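Kidell Parts Survey, data card

Contents: 1092 free-text answers on how people store screws, beads, fuses and other small stuff at home. Collected in November through the Kellia mailing list.

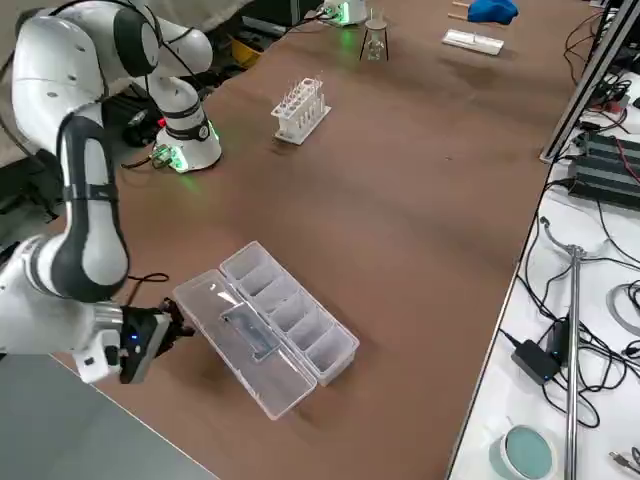
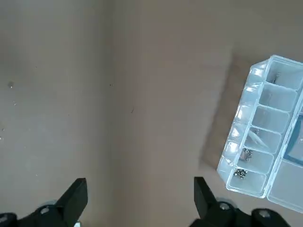
Clear plastic organizer box on a tabletop, both views.

Known problems

Subscribers chose to answer, so don't read this as "what households do." 175 rows have no age. The "time saved" column is self-reported and I wouldn't trust it. Rakena's cleanup script merged 84 answers I'd have kept apart.

License: see LICENSE.txt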